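Speaker notes, equipment planning talk, 7/5/26

Opening

Say hi, check the mic, ask who has ever put in a budget request and forgotten the freight. (Hands will go up. Mine goes up too!) I'm the one who does the buying for our bench at Revevska, so this is a talk about money with a bit of robot in it.

What we planned for

We wanted two arms on one table, and the first quote from Prodent covered the two arms and that was it. Lovely quote, very short. Tell them about the second one, where the rail, the base plates and the enclosure all turned up as separate lines and I had to go back to my manager with a sheepish face. The extras came to $3430 before tax, and we'd put aside nothing for them.

Pause on the slide. Both arms are bolted to the one aluminum rail, and that's the line I'd have forgotten forever. Point out the wine-glass holder and the toy bricks too, props need a budget line of their own even if it's a tiny one.
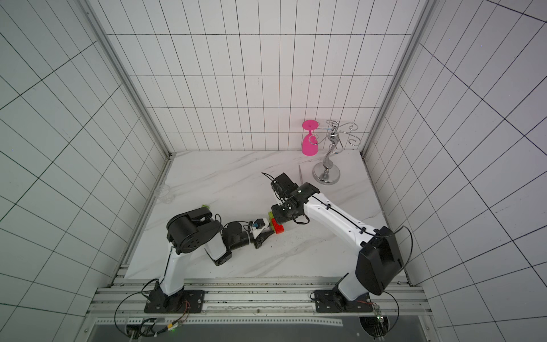
What I'd put in the spreadsheet now

Cabling first. Clips, spare leads, the lot. Then gripper fingers, which I treat like printer toner and reorder before we're out. Then walls and tabletop, priced with the installer in the room if you can manage it.

Lead times: Putine told us 31 days for the enclosure panels and I planned the whole of March on that number. Don't do what I did. Ask if it's business days!

Ren is our name for the shared booking sheet, mention it quickly, people always want a copy. Each team pays for its bench hours out of its own budget, and that made the second year's request way easier to write.

Leasing vs buying

Skip if we're running behind. We bought. If your project ends inside two years I'd at least get the lease price, and read the part about return shipping twice.

Questions

Somebody will ask about service contracts. Ours is parts only, labour is extra, and I'm still grumpy about it.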